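Reports > Grants > Tillico > Household Chores

Gobnait Carroll
November
12 comments | 16 shares

Progress report to Purkholm: floor pickup

You asked for a plain answer on whether the Tillico arm can tidy a floor yet. It can't, at least not in any way a family would pay for. I went into this grant doubtful and the second stage has not changed my mind much.

We have logged 2640 pickup attempts since the last report. Socks and soft toys go well enough. Flat things, such as a sheet of card or a plastic lid, are still a mess, and Fanni Lakatos has asked that we stop averaging them in with the socks. I agree with her. The single score in our last report made us look better than we are.

Sinéad Conneely moved the tests off smooth flooring and onto carpet, with yellow tape laid across it. Carpet is closer to what people live with, and the speckled kind gives the vision software more to sort through. The wrist view also smears when the arm swings, so anything small on the floor is hard to make out until the arm slows down. Slowing down costs time, and we were already slow.

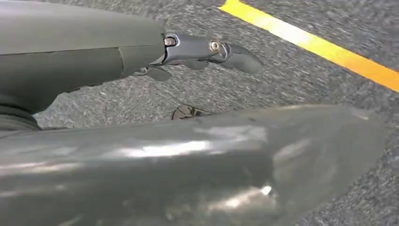 What we are not claiming

The Amano demo reel shows a whole room cleared in one take. We have not managed that and I would not plan around it. Our longest run without a person stepping in was 16 items, all soft, all set out by Pádraig Moriarty beforehand. A child's bedroom is not set out by Pádraig.

Saoirse Hegarty thinks the Rilo software update will help with flat objects. She may be right. I would like to see it on our own floor before any more money goes toward it.

Money and next steps

Spending is on budget. We have ordered 5 replacement fingertips and put off the laundry folding work until the pickup numbers are reported by type of object. Fanni will send those tables separately.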